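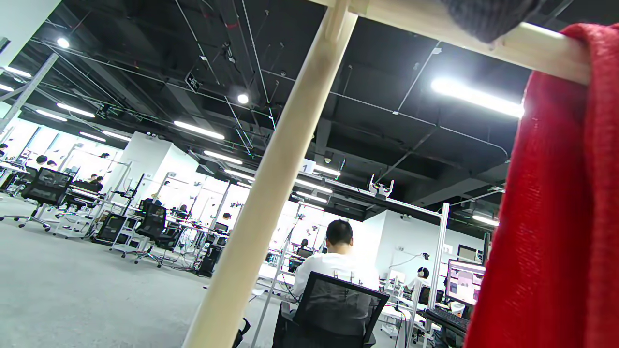 작은 건조대가 있는 풍경: 수건 널고 개고 담기

빨래 중에서 제일 좋아하는 순간을 꼽으라면 저는 무조건 수건입니다! 셔츠처럼 다림질 걱정도 없고, 양말처럼 짝을 찾을 일도 없고, 그냥 툭 걸쳐 놓기만 해도 그림이 되거든요. 이번 갤러리에는 탁자 위에 올려놓고 쓰는 나무 건조대와 구멍이 송송 난 바구니, 그리고 색 고운 천들을 모았습니다. 플롤로브브리지 살림 사진 모임에 올라온 268장을 며칠 밤 들여다보며 골랐는데, 고르는 내내 얼마나 즐거웠는지 몰라요.

1. 가로대에 나란히

빨강 옆에 주황빛 도는 노랑, 이 조합 정말 예쁘지 않나요? 빨간 쪽은 보송보송한 수건 같은 천이고 노란 쪽은 살짝 비칠 만큼 얇습니다. 둥근 나무 봉 하나에 나란히 걸리니 두께 차이가 주름에서 그대로 드러나요. 저는 이런 걸 한참 쳐다보는 사람입니다.
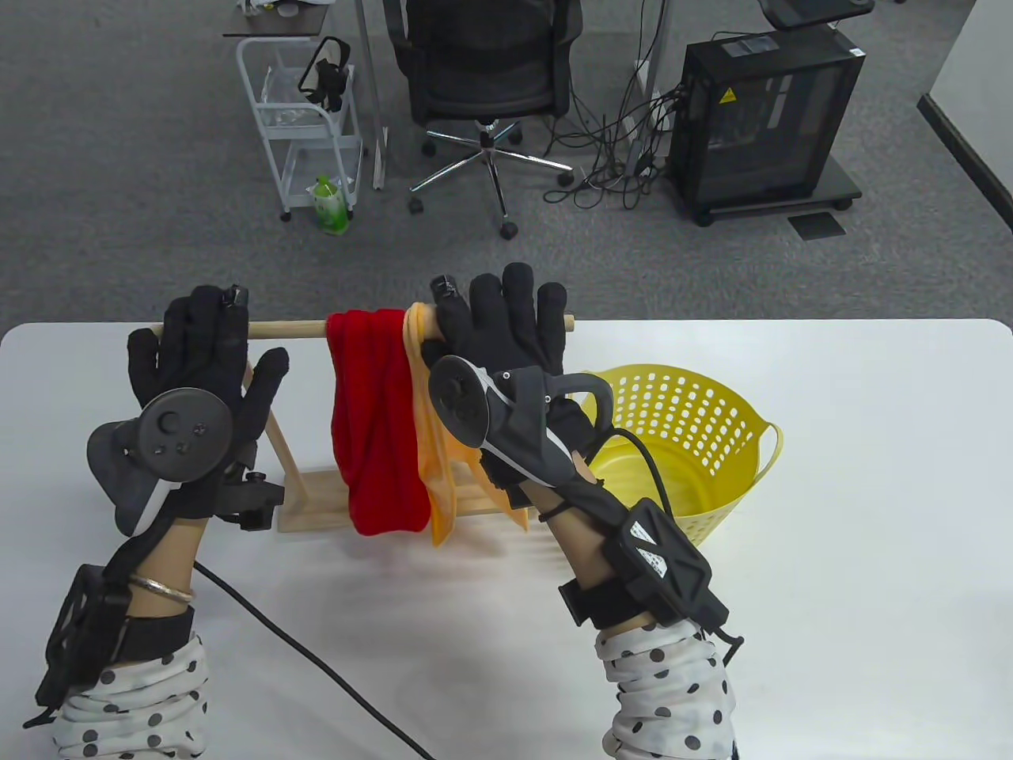 2. 빨간 수건을 손에 쥐고

걷을 때는 가운데를 한 번에 쥐는 파와 양 끝을 맞춰 잡는 파가 있지요. 저는 오랫동안 양 끝파였는데 모임의 브누아 바이(Benoît Bailly) 님은 단호한 가운데파입니다. 한 손으로 덥석 쥐고 그대로 바구니로 옮기면 끝이라고요. 따라 해 봤더니 꽤 편해서 요즘은 저도 마음이 흔들리는 중이에요.

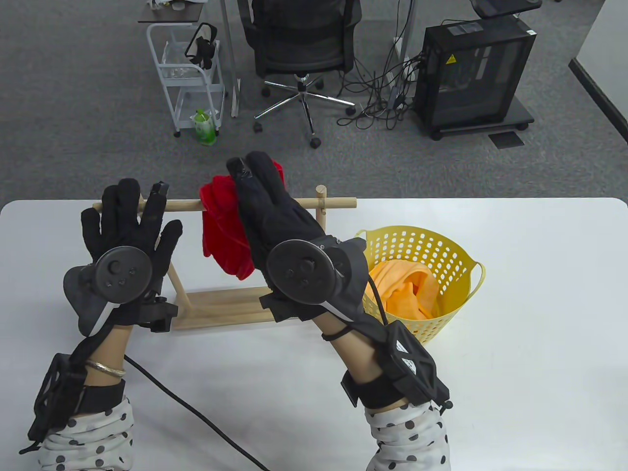 물론 그렇게 옮기면 개는 일은 나중으로 밀립니다. 저희 집에서는 그 '나중'이 대개 저녁 드라마 시간이고요. 건조대 바로 오른쪽에 노란 바구니를 두는 배치도 마음에 쏙 듭니다. 주황색 수건은 느슨하게 접혀 벌써 안에 들어가 있네요. 받침이 납작한 건조대라 탁자 위에 놓기 좋고, 세로 기둥 끝에 달린 동그란 나무 꼭지도 귀여워요. 이런 작은 마감 하나에 저는 매번 넘어갑니다.

3. 구멍 사이로 빨강

이번 갤러리에서 제가 가장 아끼는 장면! 크림빛 바구니의 구멍마다 새빨간 천이 비쳐서 꼭 물방울무늬 같아요. 앞쪽 테두리 위로 봉긋 솟은 천의 주름도 놓치지 마세요. 로맹 라크루아(Romain Lacroix) 님은 이걸 보고 딸기 바구니가 떠올랐다고 하셨는데, 그 말을 들은 뒤로는 저도 딸기로만 보입니다.

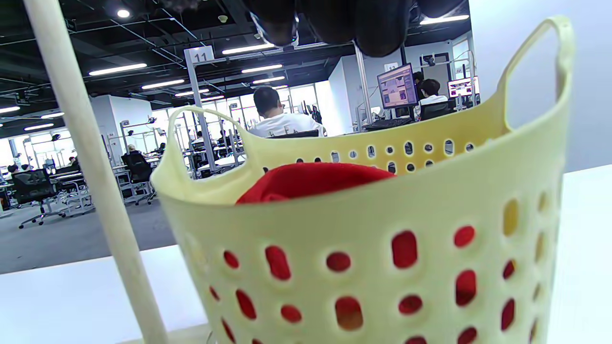
분류: 살림 사진 > 빨래와 수건

같은 분류에 사진 138장이 더 있습니다. 1월에 올렸던 겨울 담요 모음도 여기에 들어 있으니 색깔 구경 좋아하시는 분은 꼭 들러 보세요. 다음 갤러리 주제는 행주입니다. 체크무늬 행주를 갖고 계신 분들, 널어 둔 모습 그대로 찍어서 모임 게시판에 올려 주세요!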